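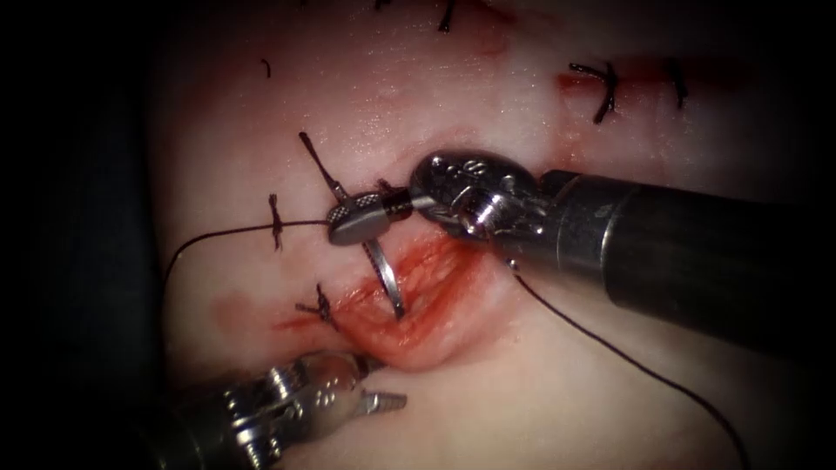
**Figure 1.** Black sutures and an open incision on a pale tissue surface.

### 3.2 How people talk about mending

Of all the words our participants used for repair, the ones borrowed from sewing gave us the most to think about, and we would like to spend a little time on them before moving on to the household records. We spoke with 63 people in the two towns of Foria and Delura, most of whom had kept up some kind of mending at home since childhood, and we asked them simply to tell us about a garment they had saved. They told us about coats and christening gowns, of course, but they also wandered happily into other sorts of stitching – a split football, a sail, a cut knee. The surgical comparison came up so often that we came to expect it, and it is easy to see why it has such a hold: in Figure 1 the dark stitches stand out plainly against the pale surface around a bright red opening, much as a visible darn stands out on light wool. Several people in Foria called a darn of this kind a "scar," and they meant it fondly.

In Delura the habit was rather different. People there liked a repair to disappear, and they would spend a whole evening matching thread to cloth under a good lamp. The word we heard most was "healed," which was kept for work so fine that even the owner had trouble finding it again. We had not planned to ask about this at all, but 12 of the Delura speakers brought it up on their own, often while turning a sleeve inside out to show us.

The written material tells a similar story, though with some bumps along the way. The Caputo letters, which we read in full over the month of August, contain 748 mentions of sewing or patching, and a good many of them are nothing more than complaints about the price of thread. We kept these in the count all the same – a complaint about thread is still a record of somebody mending. The smaller Purkska collection has only five letters that touch on the subject, so we have used it sparingly, and we return to it in Section 4 when we look at words for patches.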